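Folding elastic-waist pants so they stay flat in a stack

Posted in Laundry & Storage by Zalovcombe
2 replies, 173 views

I have several pairs of khaki pull-on pants with a gathered elastic waistband and patch pockets. Folded in half lengthwise and then in thirds, each one comes out thicker at the waist end, and a stack of them leans. I fold on the bed, on top of a plaid sheet, and use the lines in the checks to keep the sides straight.
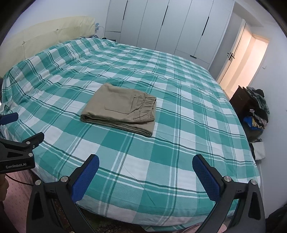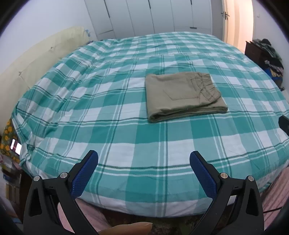 The legs are not the difficulty. The elastic pulls the fabric into ridges, so the waist end never matches the width of the leg end. I have tried folding from the waist down and from the hems up, with the same lean by Sunday. Shelf space is limited and I would prefer not to hang them. Is there a standard fold for this type of waistband?

Trerkent
66 posts

Do not try to flatten the elastic. It will gather again as soon as you let go.

1. Lay the pants face up and smooth the legs from the crotch to the hems.
2. Fold one leg over the other, pockets outward. Tuck the point of the seat in so the long edge is straight.
3. Bring the hems up and stop 2 inches short of the waistband. The leg layers then end where the elastic begins, and the ridges have nothing under them.
4. Fold once more toward the waist, again keeping clear of the elastic.

When stacking, alternate the direction — waistband left, then waistband right. The extra thickness is then shared between both ends. Check that the pocket opening is lying flat before the last fold, or it will crease across the stitching.

A mattress is a poor surface for the final press. Use a table if you have one.

Atallah
123 posts

I just roll mine. Waist first, hems last, upright in a drawer. Takes more room on an open shelf though, and they do unroll if the drawer isn't full.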